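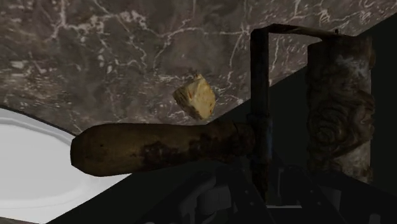
From: Lindsay Hollis
To: drelavum-users
Date: March 8, 2020
Subject: Re: [drelavum-users] guide an hour out on McAlister channels, again

Quick one, have to be out the door in a bit.

Ngaio Cosgrove wrote:
> Since this morning everything off the McAlister mast is an hour
> late in the guide. Jundmont channels are fine. Same box (Bokano,
> the older one with the twin tuner), same Drelavum build, no changes
> at my end except the clocks going forward. The box clock is right.
> The banner when you change channel is right too, it's only the grid
> and anything scheduled from the grid. Missed the first half of two
> recordings before I noticed.
>
> I did a full rescan and it made things worse, I now have 68.1 twice
> with the same name and one of them has no listings at all.
>
> Didn't we fix this in September? Or was that a different thing?
>
> Also does anybody know how to delete a single channel without
> wiping the lot. I have 800 entries in the recording history and
> I would like to keep them.

Different thing. September was the bad character set in the episode titles, all the question marks where the apostrophes should be. That one is still fixed as far as I know. This is the time offset, which we had last year as well, and the year before, if anyone has the old threads. It goes away on its own after a couple of days once the stored guide data ages out, so people forget and it never gets done properly.

What I think happens. Drelavum takes the guide from two places, the over the air data and the download, and merges them. Over the air times come in as plain universal time so those are fine, thats why your banner is right, the banner only ever looks at what's coming off the air. The download comes in local time with an offset on the end. For the Jundmont channels the offset is correct. For McAlister whoever makes the file leaves the winter offset on until they next rebuild it. The merge then trusts the download over the air data. So the grid is late and the recordings are late. Nothing wrong with your box.

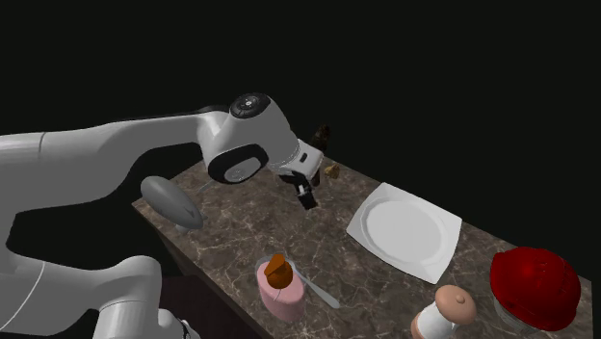
White robot arm over the marble tabletop, gripper pointing down. Rendered.

Fix for tonight, if you've got something set to record:

Settings, Guide, Sources. Turn download OFF for the McAlister group only. Leave Jundmont alone.
Then Clear Stored Guide (not Reset Guide!! Reset takes your season passes with it)
Tune to any McAlister channel and leave it there till the grid fills in. Takes a while on the older Bokano.
Check one show you know the time of.

You will lose the long descriptions and anything past the first day or so, the over the air guide is pretty thin. Turn the download back on later in the week and look at the grid before you trust it.

If you'd sooner not touch the sources, the other way is to pad every recording by an hour at the front. I did that last spring. Works, but eats disk like you wouldn't believe and with two tuners you start getting conflicts all evening long. Wouldn't do it again.

The double 68.1 is from the rescan. When you scan with the old list still in place it matches on frequency, and if the signal info comes in slow it doesn't find a match and adds a second one. The one with no listings is the new one. Don't delete the old one by mistake, your passes are tied to it. To get rid of a single channel: go to the channel list, highlight it, hold the yellow button till the menu comes up, Remove. Isn't in the manual. The menu says "Remove from favorites" on some firmware but it removes it altogether, it's just labeled wrong. Recording history is kept in a separate file so your 800 are safe whichever way you do it, even a full wipe leaves them. Copy the file off first anyway. 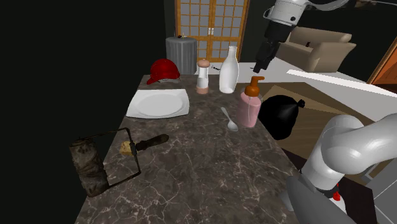
Back to the merge. There is a ticket open for it, number 1297, and it's been sitting there with hardly anything on it apart from me and one other person saying "me too". If you could add yours that would help a lot. What it needs:

- box model and firmware
- which mast
- one show, with the time in the grid and the time in the banner
- the raw line out of the download file for that show, with the offset left ON. Last time someone trimmed it to make it look neat and that was the only bit we wanted

I started on a patch a while back. It's only small, if both sources have the same event id and the start times differ by exactly an hour it takes the over the air time. The check goes in the merge function, line 3095 in my copy but yours will be different if you've updated. It works on my box for the evening stuff. Where it falls over is a channel showing the same half hour sitcom back to back, because then it can match the wrong episode and you get two listings in one slot. I never sorted that. If anyone wants it, say so here and I'll post what I've got, comments and swearing included.

Somebody should probably write to the people who make the file as well. I did once, got an auto reply and nothing after. Might go better if it comes from more than one of us.

One more thing Ngaio, you said twin tuner. Is yours the one where the second tuner drops out when it's been idle overnight? Mine has started doing that, no signal on tuner two till I pull the plug. Different thread though, I'll start one when I get back.

Gotta run

Lindsay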